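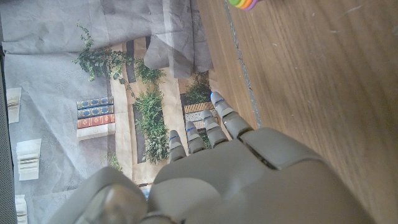 Roboterhand über dem Übergang von bedrucktem Hintergrund zu Holzfläche, Blick der Handgelenkkamera

Hand fährt gedruckte Objekte im Hintergrund an und fährt mit gestreckten Fingern über die Arbeitsfläche, Schutzhalt verspätet

Rubrik: Greifer und Mehrfingerhände
Schlagwörter: Handgelenkkamera, Kraftüberwachung, Fehlgriff, Schutzhalt

Prüffeld Okau
Montag, 14:20 Uhr

Sehr geehrte Damen und Herren,

in unserer Einrichtung wird an einem Tischarbeitsplatz eine Mehrfingerhand vom Typ Shemweta betrieben. Die Steuerung erfolgt über die Software Sosura, die Objekterkennung ausschließlich über die Kamera am Handgelenk. Aufgabe ist das Aufnehmen kleiner, bunter Spielzeugteile von einer Holzfläche. An die Fläche schließt ein bedruckter Hintergrund an, auf dem Regale mit Büchern und Grünpflanzen wiedergegeben sind.

Bei einem Dauerlauf über 4.000 Zyklen wurden 12 Fehlgriffe protokolliert. In allen Fällen wählte die Erkennung ein Ziel, das im gedruckten Motiv lag, überwiegend einen der Bücherstapel. Die Hand verließ daraufhin den vorgesehenen Anfahrweg und bewegte sich mit gestreckten Fingern auf die Kante zwischen Druck und Holz zu. In 4 dieser Fälle setzte der äußere Finger, in der Kameraansicht rechts, auf der Holzfläche auf, ohne dass der Schutzhalt unmittelbar ausgelöst wurde. Der Arm fuhr weiter, bis die Gelenke des Fingers durchgedrückt waren. Erst danach meldete die Steuerung eine Grenzwertüberschreitung.

Personen befanden sich zu keinem Zeitpunkt im Bewegungsbereich. Der Arbeitsplatz wurde nach dem letzten Ereignis stillgesetzt und gegen Wiedereinschalten gesichert.

Bisher wurden folgende Maßnahmen durchgeführt:
Neukalibrierung der Handgelenkkamera, ohne Änderung des Verhaltens.
Absenkung des Kraftgrenzwerts am Handflansch um eine Stufe. Der Halt erfolgte danach früher, es kam jedoch zu Abschaltungen bei regulären Griffen.
Sichtprüfung der Fingergelenke, ohne Befund.

Wir bitten um Auskunft zu zwei Punkten. Ist bekannt, dass die Erkennung in Sosura gedruckte Gegenstände als greifbar einstuft, und lässt sich dies über Parameter unterbinden? Aus welchem Grund spricht die Kraftüberwachung beim Aufsetzen eines einzelnen gestreckten Fingers verzögert an?

Mit freundlichen Grüßen
Prüffeld Okau

Anlagentechnik_Undero
Montag, 16:05 Uhr
Als hilfreich markiert

Sehr geehrte Damen und Herren,

die beiden Punkte sollten getrennt behandelt werden. Auch bei einer einwandfreien Objekterkennung darf der Arm nicht gegen die Tischfläche weiterfahren. Die Kraftüberwachung ist daher vorrangig zu klären, und bis dahin sollte die Anlage stillgesetzt bleiben.

Zur verzögerten Abschaltung: Nach Ihrer Schilderung wird die Kraft am Handflansch gemessen. Die Finger sind bei der Anfahrt gestreckt und in den Gelenken nachgiebig geschaltet. Setzt ein einzelner Finger schräg auf, geben zunächst seine Gelenke nach. Am Flansch kommt in dieser Phase nur ein geringer Anteil der Kraft an. Der Grenzwert wird erst erreicht, wenn das Gelenk am Anschlag steht, was sich mit Ihrer Beobachtung deckt. Eine weitere Absenkung des Flanschgrenzwerts führt aus unserer Sicht nicht zum Ziel. Wir hatten an einem vergleichbaren Arbeitsplatz dieselben Fehlabschaltungen.

Bewährt hat sich bei uns folgendes Vorgehen:

Zunächst ist in der Armsteuerung eine feste Begrenzungsebene oberhalb der Tischfläche einzurichten. Als Werkzeugmaß ist die Länge bis zur Spitze des am weitesten vorstehenden Fingers bei vollständiger Streckung einzutragen. In mehreren uns bekannten Einrichtungen war dort lediglich das Maß bis zur Handfläche hinterlegt. Die Ebene lag damit rechnerisch richtig, die Fingerspitzen ragten jedoch hindurch.

Eine zweite Ebene ist vor dem bedruckten Hintergrund anzulegen. Wir empfehlen einen Abstand von 6 cm zur Druckfläche. Zielpunkte hinter dieser Ebene werden von der Bewegungsplanung verworfen, unabhängig davon, was die Erkennung meldet.

Anschließend sind die Motorströme der Fingergelenke als zusätzliche Haltbedingung auszuwerten. Die Abweichung zwischen Soll- und Istwinkel eignet sich ebenfalls, reagiert bei nachgiebiger Einstellung in unserem Aufbau sogar früher. Diese Auswertung ersetzt keine sicherheitsgerichtete Funktion und ist in der Risikobeurteilung entsprechend einzuordnen.

Die Funktion der Begrenzungsebenen ist vor Wiederaufnahme des Betriebs mit verminderter Geschwindigkeit nachzuweisen, und zwar für jeden Finger einzeln. Das Ergebnis ist zu protokollieren.

Zur Sichtprüfung noch ein Hinweis: Ein durchgedrücktes Gelenk kann äußerlich unauffällig sein. Wir raten, den Winkelnullpunkt des betroffenen Fingers mit den übrigen zu vergleichen.

Anlagentechnik Undero

greiftechnik-ost
Montag, 17:40 Uhr

Hintergrund einfarbig gestalten. Damit entfällt das Problem.

Anwenderbetreuung Sosura
Dienstagvormittag

Sehr geehrte Damen und Herren,

wir nehmen zum Verhalten der Objekterkennung Stellung.

Die Erkennung arbeitet bei Anlagen mit nur einer Handgelenkkamera auf Grundlage des Einzelbilds. Eine Tiefeninformation liegt nicht vor. Gedruckte Gegenstände mit deutlichen Konturen können deshalb als Greifziele eingestuft werden. Buchrücken mit Mustern und Pflanzen mit dichtem Laub sind hierfür besonders anfällig. Ein zusätzlicher Umstand tritt ein, wenn die Hand selbst große Teile des Sichtfelds einnimmt: Teilweise hinter den Fingern liegende Druckmotive werden von der Software mitunter als Objekte in Griffnähe bewertet.

Folgende Einstellungen sind zu prüfen. Unter „Arbeitsbereich“ ist die Holzfläche als einzig zulässige Auflagefläche festzulegen. Der Übergang zum Hintergrund darf nicht innerhalb des Bereichs liegen. Unter „Zielauswahl“ ist die Option „Bestätigung aus zweiter Ansicht“ zu aktivieren. Die Hand nimmt dann vor der Anfahrt eine zweite Position ein, und das Ziel wird nur freigegeben, wenn sich seine Lage aus beiden Ansichten widerspruchsfrei ergibt. Die Zykluszeit erhöht sich hierdurch. Ferner ist die Handmaske nach jeder Änderung der Kameraposition neu zu erzeugen. Eine Neukalibrierung der Kamera allein bewirkt dies nicht.

Der Vorschlag, einen einfarbigen Hintergrund zu verwenden, verringert die Zahl der Fehlgriffe, behebt jedoch die von Ihnen beschriebene Verzögerung des Schutzhalts nicht. Den Ausführungen der Anlagentechnik Undero zur Begrenzungsebene schließen wir uns an.

Wir bitten Sie, die Protokolle der Fälle mit Flächenkontakt über das Meldeformular einzureichen. Benötigt werden die Zielkoordinaten, die Gelenkwinkel und der Zeitpunkt der Grenzwertmeldung.

Anwenderbetreuung Sosura

Prüffeld Okau
Mittwoch, Nachtrag zur Anfrage

Wir danken für die Rückmeldungen. Als Werkzeugmaß war in der Armsteuerung tatsächlich die Länge bis zur Handfläche eingetragen. Der Wert wurde berichtigt, beide Begrenzungsebenen sind angelegt. Der Vergleich der Winkelnullpunkte ergab am äußeren Finger eine Abweichung, der Finger wird getauscht. Der gedruckte Hintergrund ist Bestandteil der Versuchsbedingungen und bleibt bestehen. Die Protokolle wurden eingereicht. Der Arbeitsplatz bleibt bis zum Abschluss der Einzelprüfung aller Finger außer Betrieb.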